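**Leonidas Bakalis** · 2026-02-11

**1/** My mother-in-law asked me over dinner whether a machine could do her laundry yet, and I gave her such a long answer that she got up and started the dishes. So you're getting the long answer instead, my friends. Settle in!

**2/** Washing and drying, sure, we handed those over ages ago. It's what comes after that still belongs to us. The pile on the bed, the sorting, the pairing, the little tug that turns a cuff the right way. I've followed this stuff for years (I used to fix conveyor lines at Katsaros, so I have opinions about anything that grabs things) and cloth is still the one that makes me shake my head.

**3/** A box is a box from every side. A black sock on a flowered comforter is a different shape every time you set it down, and half of what you need to know about it is folded up inside where you can't see. You and I find the opening with a thumb while we're watching TV. A gripper has two stiff fingers and has to go looking for it.

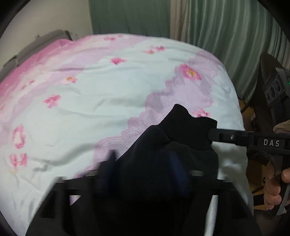 Prornness wrote back within a minute: fine, but my dishwasher doesn't have thumbs either and I trust it with my good plates, so why wouldn't a sock machine just be built some other way?

**4/** Fair point, and I love it. The dishwasher works because we agreed to load it! We bent our habits a little so the machine could be simple. I'd happily drop socks into a slot if somebody sold me the slot. The trouble is that so far I'd be doing most of the work before the slot got its turn.

**5/** Then there's the matter of two hands. Try pairing socks with one hand behind your back, I mean it, go try it now. You'll pin things against your stomach, you'll use your chin. Most handling of cloth is one side holding on while the other side pulls or pokes,
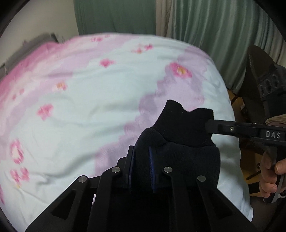 and the two have to agree on how hard. Too gentle and the knit slips away, too firm and you're just squeezing a lump. We learned that as toddlers with our own feet as the practice dummy, and I don't think we give ourselves enough credit for it.

**6/** On the shop floor it's a little sunnier. At the Welorthorpe plant we had a line that moved 1542 cartons a shift, and the grabbing part hardly ever gave us grief. But every carton was the same carton, and we had 180 pages of manual for the days it wasn't. My laundry basket did not come with a manual.
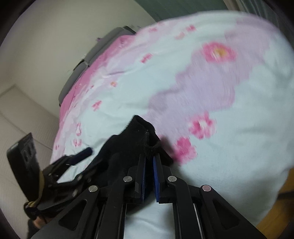
*One black sock, still under negotiation.*

**7/** So what did I tell my mother-in-law, once she'd sat back down? That I think she'll see a machine fold a towel nicely, and maybe shirts if she's patient, and that socks will be near the end of the line. She said she'd waited this long and could wait a bit more, and would I please dry the big pot.

**8/** If any of you have a gadget at home that handles cloth on its own, start to finish, tell me which chore and how often you have to step in. I'll read every reply, even if there are 1000 of them, and I'll put the good ones in a new thread in April.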